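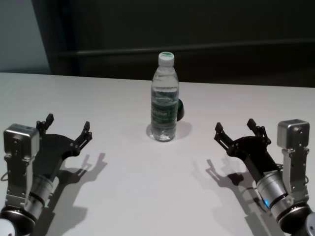 Drinking water in small workplaces: progress report, second period

Reporting period: March to August
Prepared for the grant manager, Tramance
Lead partner: Gistside

1. Purpose of the work

The project examines why staff in small workplaces continue to buy bottled water when a mains supply is available in the building, and whether modest changes to plumbing and upkeep alter that habit. The first period dealt with recruitment of sites and agreement of the sampling method. The present report covers the first full round of sampling, the condition survey and the start of the refill trial.

2. Sampling

A total of 142 tap samples were collected across the participating sites. Each outlet was sampled twice on the same visit: a first draw taken on arrival, before any other use of the tap, and a second draw after flushing. Samples were tested for lead, copper, iron, turbidity, free chlorine and total colony count. Temperature was recorded at the tap.

Flushed samples were satisfactory at every site. First-draw samples were less consistent. Copper was raised at outlets served by long runs of narrow pipe, and the effect was strongest in kitchens that stand unused over a weekend or a holiday. Seven outlets gave a first-draw lead result high enough to require a repeat visit. Repeat results are held for five of them and the remaining two are awaited from the laboratory. The site managers concerned have been told in writing and have labelled the taps as not for drinking until the results are in.

Taste complaints did not follow the chemistry closely. Several outlets with good results were described by staff as stale or metallic, and the common factor at these was water temperature. Cold pipes laid beside heating pipes in the same duct delivered lukewarm water for the first part of each draw.

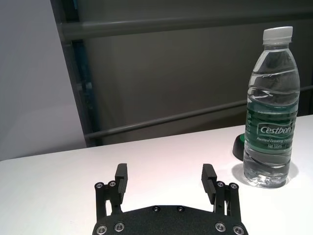
Gripper and water bottle on a white table

3. Condition survey

The survey recorded pipe material where it could be seen, the type and age of fittings, the position of the stop valve and the state of any filter or cooler. Records held on site were generally poor. Drawings, where they existed, often showed the layout before the last refit, and pipe routes had to be traced by hand from the riser.

Cooler upkeep was the weakest area. Filter cartridges were overdue at a majority of the sites that had them, usually following a change of tenant or of cleaning contractor. Dead legs left behind by removed sinks were found at several sites. These have been listed by site in the annex, with a priority for removal.

4. Refill trial

Chilled refill points have been installed at 2 sites, using the Flomon inline meter to log volume drawn by the hour. Kuhlmann carried out the pipework under the existing framework. Installation at the first site was straightforward. At the second, the supply pressure was lower than stated in the building records and a larger feed had to be run from the riser, which added to the cost and delayed commissioning until July.

Early meter data show use concentrated before 10 am and again after lunch. Bottle purchases are being taken from supplier invoices, so they lag the meter data by a month. No conclusion on purchases is offered at this stage.

5. Staff views

Short interviews were held at both trial sites and at those awaiting installation. Price was seldom raised. Staff spoke more often of distance from the desk, the state of the kitchen and doubt over who looked after the tap.
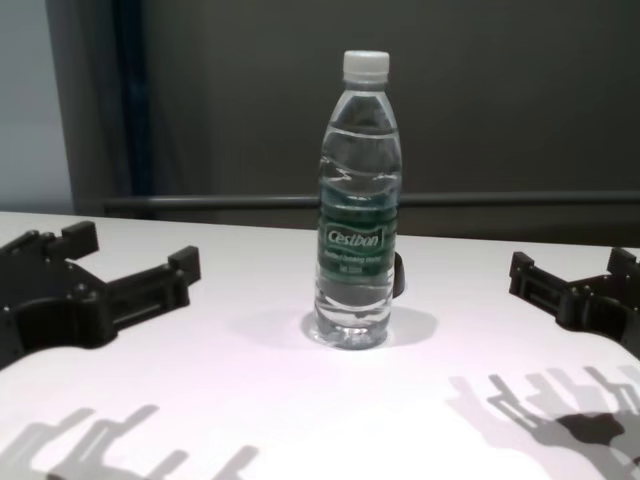 One respondent at the second trial site said that the water itself had never been the difficulty: "I'd have used the tap years ago if someone had shown me the date the filter was changed." Similar remarks were made elsewhere, and a dated service card has now been fixed beside each refill point.

6. Budget and risks

Spending is within the approved total. The extra pipework at the second site has been met from contingency, and an underspend on travel is expected to cover part of it. The main risk is laboratory turnaround, which lengthened during the summer - a second laboratory has been asked to quote.

7. Next period

Repeat sampling will begin in October, with the overdue laboratory results reported separately as soon as they arrive. Removal of the priority dead legs is to be completed before then, so that the second round reflects the altered pipework. Tramance is asked to confirm whether the remaining contingency may be carried forward.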